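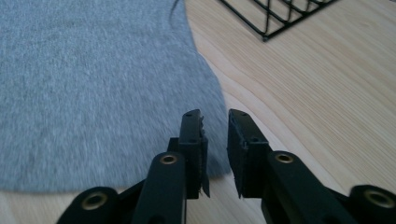
Tips > Laundry > Knits

I fold sweaters on the table now, never on the bed. A mattress gives under your hands and you end up pressing creases in. On wood you can lay the thing flat, smooth it from the middle out with your palms — and see right away where a seam has twisted.

Wipe the table first! Crumbs love gray knits. Run your hand over the wood too, and if you feel a rough spot, go over it lightly with fine sandpaper (mine snagged a cuff back in November, grr).

Sleeves in, then fold 2 times, no more. I stack 4 to a pile and put the heavy ones at the bottom. A wire basket is great for the ones you wear all week — just line it with an old pillowcase so the yarn doesn't catch.

Contact Korletey Home Tips | © Korletey, February 13, 2025 | Back to top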